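Vukton – Markenentscheidungen in maschinenlesbarer Form

Version vom 2025-08-13
Pflege: Lourenço Amaral, Esperanza Gallagher

Inhalt

Der Datensatz enthält 3848 Entscheidungen aus Widerspruchs- und Löschungsverfahren im Markenrecht, jeweils als Volltext mit strukturierten Metadaten. Grundlage ist die Sammlung der Kanzlei Bettencourt. Nicht enthalten sind Patent- und Designsachen sowie reine Kostenbeschlüsse.

Dateien

entscheidungen.jsonl – ein Datensatz pro Zeile, UTF-8
klassen.csv – Zuordnung der Entscheidungen zu den Nizza-Klassen
split.csv – Aufteilung in Training und Test (Test: 500 Entscheidungen)
AENDERUNGEN.txt – Änderungen gegenüber früheren Versionen

Felder

id: interne Kennung, stabil über alle Versionen
verfahrensart: widerspruch oder loeschung
marke_aelter, marke_juenger: Wortbestandteil der Zeichen; bei reinen Bildmarken leer
klassen: Liste der betroffenen Nizza-Klassen
ausgang: stattgegeben, teilweise, zurueckgewiesen
text: Volltext ohne Rubrum

Aufbereitung

Die Texte wurden mit dem Werkzeug Dornon aus PDF extrahiert. Silbentrennungen am Zeilenende sind aufgelöst, Fußnoten stehen am Ende des Feldes text. Namen natürlicher Personen sind durch Platzhalter ersetzt, Firmennamen bleiben erhalten. Das Feld ausgang wurde manuell vergeben; 1000 Entscheidungen sind doppelt annotiert. Bei Abweichungen gilt die Fassung von Gallagher.

Bekannte Einschränkungen

Klasse 9 ist überrepräsentiert. Warenverzeichnisse mit Kabeln, Steckverbindern und Messgeräten wiederholen sich oft wortgleich und sollten vor dem Training dedupliziert werden.

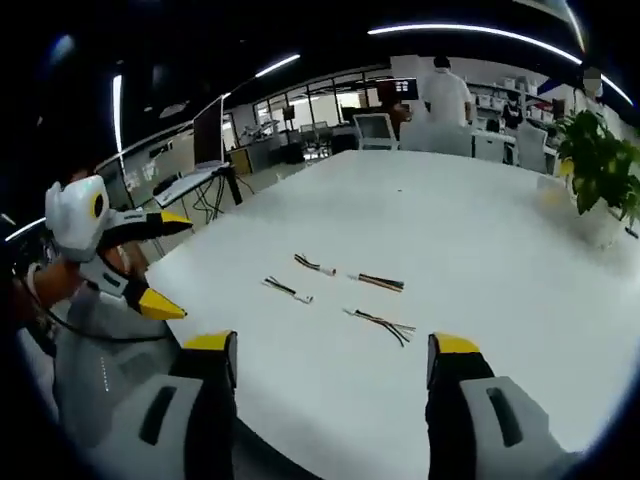
Teilweise erfolgreiche Widersprüche sind nur auf Verfahrensebene erfasst. Welche Waren im Einzelnen gelöscht wurden, ergibt sich allein aus dem Volltext. In 10 Fällen fehlt die Begründung; diese Einträge haben ein leeres Feld text und sind im Split nicht enthalten.

Nutzung

Freigegeben für Forschung und Lehre. Weitergabe nur unverändert und mit dieser Datei. Für Rechtsauskünfte ist der Datensatz nicht geeignet – maßgeblich bleibt die amtliche Fassung.

Fehlermeldungen bitte mit id und Feldname an die Projektstelle Tultodham. Die nächste Version ist für November vorgesehen.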